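Chapter 16
Cleaning and Care of Sanitary Fixtures

Last updated: September

Most of the surfaces covered so far in this book are flat, dry and open to view. The toilet is none of these. It is a curved vessel with a standing pool of water, a hidden channel under the rim, and a trap that the cleaner never sees. The methods given earlier for counters and floors do not carry over to it without change. This chapter sets out the parts of the fixture, the deposits that form on it, the tools and cleaning agents in common use, and the order of work.

The term "bowl" is used here for the inner surface from the underside of the rim to the mouth of the trap. The term "fixture" covers the bowl, rim, seat, lid, tank and base together. In service manuals the two words are often mixed, and a work order that says "clean bowl" may mean either. The Fallville maintenance schedule, reprinted in the appendix, lists them on separate lines and allows separate times for each. That practice is followed in the exercises.

16.1 The glazed surface

Vitreous china is a fired clay body under a layer of glaze. The glaze is hard, smooth and almost free of pores, and it gives the fixture its resistance to staining. It can be dulled by abrasive powder, by metal scrapers and by repeated use of pumice. Once dulled, it holds deposits more firmly and has to be cleaned more often. The damage is permanent in practice, as a fixture cannot be reglazed in place at a reasonable cost.

Three kinds of deposit are found in the bowl:

Mineral scale. Calcium and magnesium salts left by hard water. It forms first at the waterline and below the rim outlets, and ranges from white to tan. Scale is removed with a mild acid.

Organic film. Soft residue that collects on scale and on dulled glaze. It yields to detergent and brushing.

Iron and manganese staining. Rust-colored or dark streaks that follow the path of the flush water. Oxalic acid products are effective; chlorine bleach is not, and may set an iron stain.

A yellow or tan streak near the bottom of the bowl may belong to either of the first two groups. The usual test is to brush with detergent first. What remains is treated as scale.

16.2 Tools

The standard tool is a long-handled brush with a round head. The round head meets the curve of the bowl at any angle and can be pushed into the mouth of the trap. A handle of 16 inches is enough for household fixtures – longer handles flex and give poor control at the rim. Angled heads, such as the Datero pattern, are made for the underside of the rim and should be kept for that purpose.

Bristles are nylon or polypropylene. A brush is replaced when the bristles stay bent after rinsing. In the Plovanden trial, which followed 21 washrooms under ordinary use, brushes were kept in service for more than 845 cleanings before the staff asked for new ones. By then most of the heads no longer touched the rim channel.

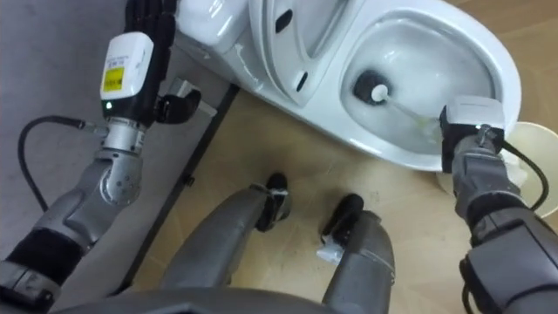 Text and exercises for this chapter: Cao

16.3 Position of the brush

A brush head lowered into the bowl should rest at the waterline or below it before any stroke is made. The handle then lies diagonally, with its upper end toward the rim, and the grip is taken above the rim. Strokes started above the water throw droplets onto the seat and floor.

The order of work is from the rim down. Lift the seat, apply the cleaning agent under the rim, and allow the contact time printed on the label. Brush the rim channel in one full circuit, then the side walls in overlapping strokes, then the waterline, and last the mouth of the trap. Flush, and hold the brush head in the clean water while the bowl refills. Let the head drain over the bowl for 20 seconds before returning it to its holder.

Acid cleaners and chlorine bleach must never be used together or one directly after the other. The mixture gives off chlorine gas. Section 16.4 lists the agents by group, with the rinsing required between them.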